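Bedroom tasks: working rules for two-arm robots

Cestska procedure, maintained by Celeste Bragança

Use these rules for any run in which the robot picks up clothing from a bed.

Step 1. Check the floor. Find every cable and trace it to both ends before enabling the arms.

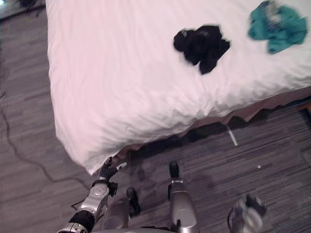
Set the speed limit at 2 for the approach — never higher near a bed skirt, where loose fabric can catch a finger joint.

Step 2. Park at the start position with both grippers low. Confirm that the stop button responds.

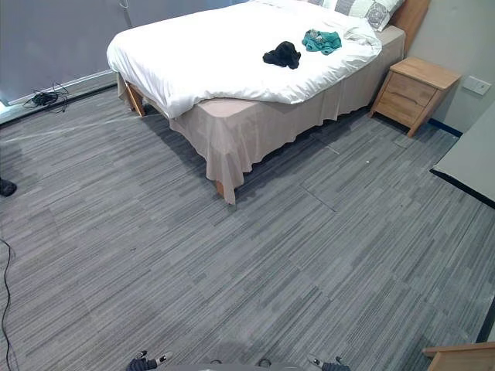 Record the layout under form 209. Waqas Mengal signs off on changes to furniture positions.

Step 3. Drive to the bedside and hold. Leave the garments as they lie; do not spread them for the robot. Pick one garment at a time.
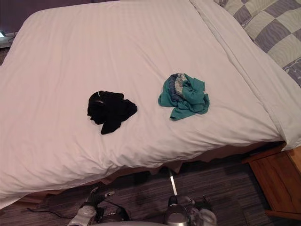 Step 4. Stop conditions

End the run if a cable goes tight or a person enters the room.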